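Titwood Notes, entry 908

The Titwood server was due to shut down at 10 p.m. I had moved 470 entries to the new host at Trastano, and the import script had rejected the rest – mostly drafts with no title field. I opened the oldest one. It contained a single line: "Test post, delete later." The last-modified stamp was from that same evening in September.

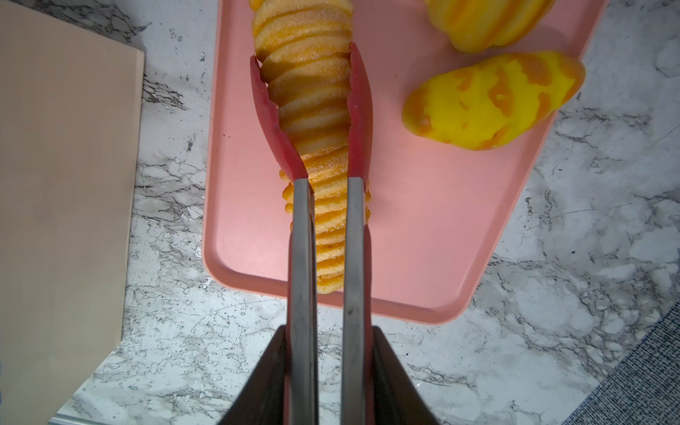

Spiral-cut potato on a pink tray

I had not touched the file. I changed the status to Published and checked the response code. It returned 200.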